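3.2 Soft items and the problem of the dark knit

Of all the household goods in the Tindall inventory, the soft ones gave us the most pleasure to study and the most trouble to name. A mug is a mug from nearly any side. A knit article changes its outline each time it is picked up, set down or pushed to the back of a shelf, and the person sorting it has to go by other signs: the grain of the cloth, the way an edge is finished, where the seams run. We came to think of these as the handwriting of the object, and we were delighted by how much of it there is once you start to look.

The inventory holds 397 items, of which 80 were entered as soft. Sorting took place over two mornings in July, with Amber Oakley and Tuncay Türkmen working separately from the same written guide. Each item was given a surface class (plain, ribbed, patterned or mixed), an edge class, and a short free note. The free note was Oakley's idea, and it was a very good one. Several of the distinctions we report in Section 4 first appeared there as half a line of pencil.

Plain dark knits deserve a closer word. From across a room they read as a single flat tone, and our first guide treated them that way. At close range the flatness goes. One charcoal-grey article (Figure 2) shows a fine diagonal grain, a narrow trim with a dotted texture, and a few thin seam lines that curve across the surface inside it. There is also a small checkered patch in two greys that tapers to a point at one end. A rounded shape beside it, perhaps an embossed logo, is so close in color to the cloth around it that it is easy to miss.

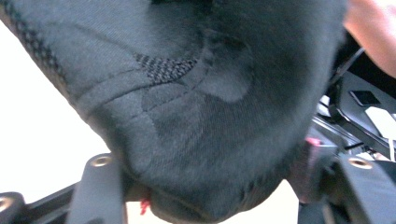 Figure 2. Dark grey knit fabric at close range, with dotted trim, curved seam lines and a small checkered patch.

Edge finish turned out to be the sign our sorters trusted most. Türkmen remarked that he could often settle an edge class before he had made up his mind about anything else, and the notes bear him out: they mention trim, hem or binding far more often than they mention color. We had expected the opposite. Color was the first column on the old Irnesico sheet that we started from, and we had never thought to question its place there.

Pattern was harder. Where light and dark yarns contrast strongly, the two sorters agreed with ease. Where the pattern is tone on tone, they tended to part ways, with one writing "plain" and the other "mixed". Both answers are fair. Cloth of this kind looks plain until the light catches it at a slant, and then a whole second layer of shapes comes up - a small joy every time, but awkward for a form with one box. We therefore added a fifth surface class, "quiet pattern", and asked both sorters to go through the soft items again on the following Tuesday.

The second pass took 45 minutes, much less than the first. Most of the free notes were left as they stood. Neville Bainbridge, who had not seen the earlier sheets, then compared the two sets and marked each remaining disagreement for discussion. The wording of the revised guide, including the short passage on how to turn an item under a lamp before choosing a class, is given in Appendix B.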